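Chapter 3
Who Picks the Potatoes? Automation on the Shop Floor

When Margareta Stanciu started at the Tustarano grocery, her mornings belonged to other people's shopping lists. She would take a basket, walk the produce shelves, and fill one order after another until the doors opened at eight, and by then she knew, without having tried to learn it, which customers liked their zucchini small. Two years later a good share of that picking is done by a robot with two arms and two legs, and Margareta still comes in at the same early hour -- but what she does with it has changed a great deal.

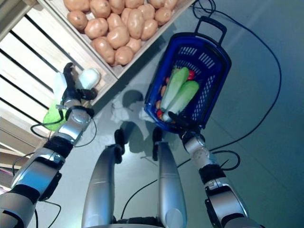 She told us, over a long and very pleasant coffee, that the hardest part was learning to stand back. Her hands wanted to help. On a busy morning in December there were 82 orders waiting, and she had to decide which ones to leave to the machine and which ones to take herself, a kind of choice her old job had never asked of her. Her title changed before her pay did, and we will come back to that.

In this chapter we'll spend time with Margareta and her coworkers, and then visit the warehouse at Sosolley, where the story went rather differently. As you read, keep a job you know well in mind -- your own, or a parent's -- and jot down the parts of it you would be glad to hand over, and the parts you would miss.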